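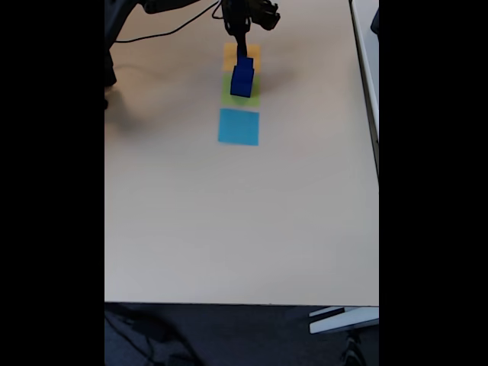

Call for student members: Voseck Robotics Project

The Voseck project is taking applications for the fall term. Members work with a robot arm on sorting tasks, such as placing colored blocks on matching mats, and log every trial.

We have room for up to 15 students. No programming background needed, but you should be comfortable with a spreadsheet and willing to repeat the same task many times.

What you'll do
Set up the table and run trials
Write and test short control scripts
Help prepare our entry for the Brinia student competition

Time: two evenings a week, starting in September at 6:30 p.m.
Cost: free. Members who finish the term receive a $900 stipend.

To apply, send a half-page letter and your class schedule to the project office. First-year students are welcome.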